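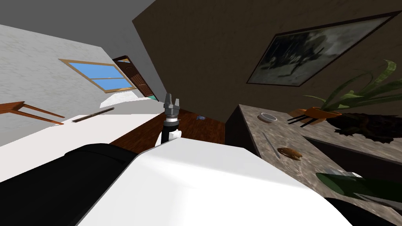
Pince à deux doigts, vue de synthèse.

Compte rendu - réunion du comité de course, 17 déc. 2024
Trail de Dimham, édition d'avril

Présents : voir feuille. Excusé : le club d'Udcombe (courrier reçu).
Secrétaire : Bijan Dehghan

1. Inscriptions
298 dossards ouverts pour le 10 km, pas un de plus, la préfecture a été claire. 126 déjà pris. Tarif inchangé jusqu'à fin janvier, ensuite majoration à voir. Certificats médicaux : on garde le parcours de prévention en ligne, Bijan met le lien à jour sur le site (l'ancien renvoit à une page morte).

2. Parcours
Départ Ongart, arrivée stade de Dimham. Passage par le bois discuté longuement - boue l'an dernier, deux chutes. Décision : on contourne par le chemin du haut, ça rallonge un peu. Remesurage à faire avant dépôt du dossier. Balisage la veille au soir, débalisage le dimache matin ou le soir même selon météo.

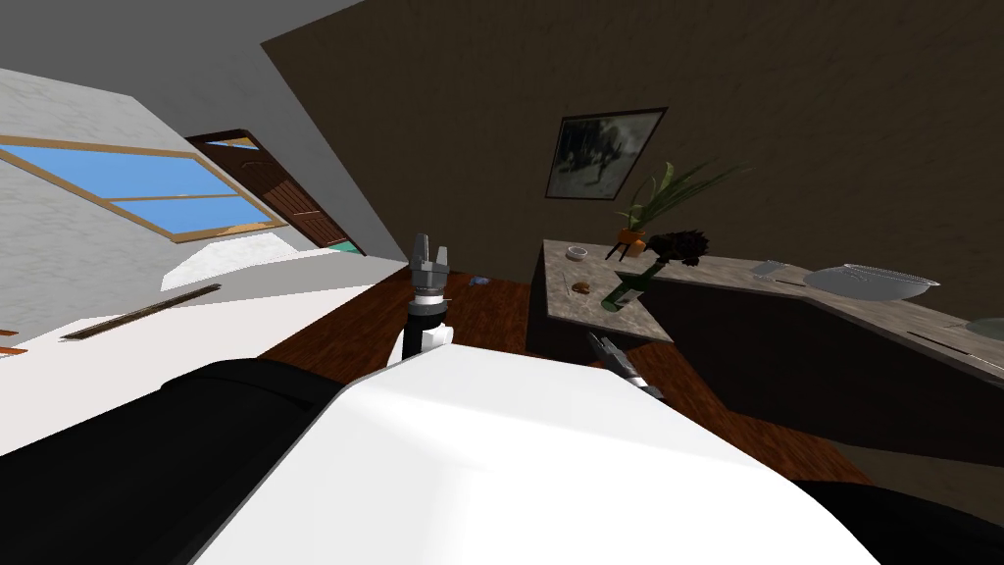
Signaleurs : il en manque encore trois côté route d'Udcombe. Relancer les parents de l'école d'athlé. Gilets ok.

3. Budget
Reste en caisse 2084 euros. Devis Drarnik pour le chronométrage accepté à l'unanimité, acompte à verser en janvier. Médailles : contre 3 voix, on passe aux gobelets réutilisables. Sono, on reprend celle de la mairie si dispo.

4. Divers
Course enfants maintenue, départ avant les adultes. Ravito : plus de bananes, moins de pain d'épices. Vestiaires - demander les clés à temps cette fois.

Prochaine réunion à fixer par mail. Séance levée 21 h 40.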